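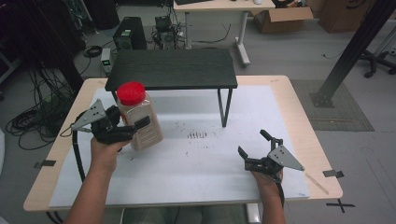

The jar with the red lid.

Ferenc Vincze was late to the start and it was his own fault. Couldn't find his left boot. Found it in the bilge. Wet, obviously.

Skyrme Lake in March, wind straight down off the Clukdale side, whitecaps past the second mark. Gun in 2 minutes and the jib still in its bag.

"You rigging or praying?" Anas Geagea, on the dock, eating a roll.

"Get in."

"We're really going out?"

"Get in, Anas."

He got in. Brought the roll with him.

They crossed the line dead last. Sail number 812, the old Fasidia, a boat that leaked from places she had no business leaking from. The Morken brothers were way up ahead, 50 yards at least, flat and fast and not looking back. They never looked back. Ferenc hated that about them.

First beat was ugly. Gust, hike, ease, gust. Anas bailing with a cut-off milk jug and swearing in two languages. Then a lull - and Ferenc saw it, the dark patch over by the reeds, coming their way and nobody on it.

"Tack."

"There's no water over there."

"There's enough. Tack!"

They tacked. The board touched mud, Ferenc felt it in his teeth, a long soft drag, and then the puff hit and she just went. Anas threw himself out flat over the side. Spray in the eyes, tiller humming. They came out of the reeds on starboard with almost 170 pounds of Anas hanging off the rail and teh Morkens on port, dead ahead, having to duck.

"Starboard!" Ferenc yelled. Voice cracked. Didn't care.

The older Morken looked up. Looked right at him.

"Where the hell did you come form?"

Ferenc didn't answer. Mark was coming up, and his boot was full again.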